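Colour bench notebook, April
4 min read

Started 8:40. Purpose of the day: to find out why the Zenasa ash toner goes green on porous ends, and if the new pre-treatment from Talukder helps or only smells nice. I write this for myself and for the girls at the Hivlow salon, who have asked me two times already.

Hair used: natural level 7 swatches, all from the same bundle, lightened last week to a pale yellow. I cut 17 strands and put a thread at the top of each one. Six of them I lightened a second time, so that the ends are really damaged, like on a client who does her own bleach at home.

Mix for all strands: one part toner, two parts developer, the weak one. I weighed it on the scale. I don't trust the bottle marks any more, they were wrong in February and I lost a full day.

Room 21 degrees in the morning. The heater was off.

First group, no pre-treatment. On the healthy strands the colour takes slowly and evenly, at 11 minutes it is a nice cool beige. On the damaged ones the ends grab at once. At 4 minutes they are already grey, and if I leave them to the full time they have this khaki colour which everybody complains about. The roots of the same strand are still warm at that point. So the leaflet time is good for healthy hair only, and I would like to see it written on the leaflet.

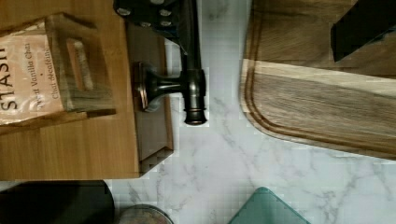
Second group, with the Talukder spray, combed through and left until the strand was only damp. Here I made a mistake: on the first two strands I sprayed too much and the toner was sliding off. I have crossed them out in the table and did them again. After that the result was better than I expected. The ends still go first, but the difference between root and end is small, and the khaki did not come. The tone is a little warmer in total. Some clients will like it and some will ask why they paid for ash.

Question for later: is it the spray, or is it simply the water in it? I should do a group with plain water from the same type of bottle. If water alone does the half of the job, we can save money.

Did the water group after lunch, only three strands, so it doesn't prove much. Water helps a bit. The ends were greyer than with the spray and lighter than with nothing. I would put it in the middle.

Washing. I rinsed everything in lukewarm water and used the Zokari shampoo, one wash, no conditioner, dried with the dryer on medium. All strands look darker wet, please don't judge them in the sink! I wrote this also last time and still somebody did it.

After drying I compared them beside the window and again under the shop lamp. Under the lamp the first group looks almost acceptable. At the window it doesn't. I think this explains part of the complaints from Hivlow, because they have only the lamp at the mirror and the client sees the green when she is already outside.

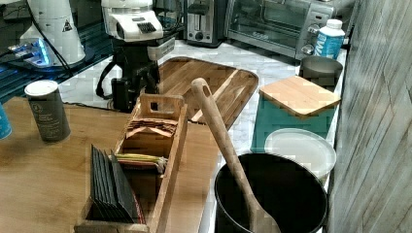 Second wash at 15:30, same shampoo. The spray group lost a bit of the cool tone, the untreated ends lost nearly nothing. Porous ends usually fade faster, so I don't understand it and I will repeat it before I tell anyone. Maybe I overlapped the strands in the towel.

Used today: 376 g of mixed toner, which is too much for such small strands. Next time I mix in the small bowl and only for one group.

For the salon, until I know more: on bleached ends apply the toner to the roots first, wait, then pull it through at the end and stay there and look. Don't go away to answer the phone. Check by wiping one piece with a towel, at the window if there is one.

To do:
- repeat water group with six strands
- order more thread, the white one takes the colour and I can't read which is which
- ask Zenasa if the formula was changed, the new tubes seem more violet to me
- third wash tomorrow, strands are hanging on the left rail, do not move them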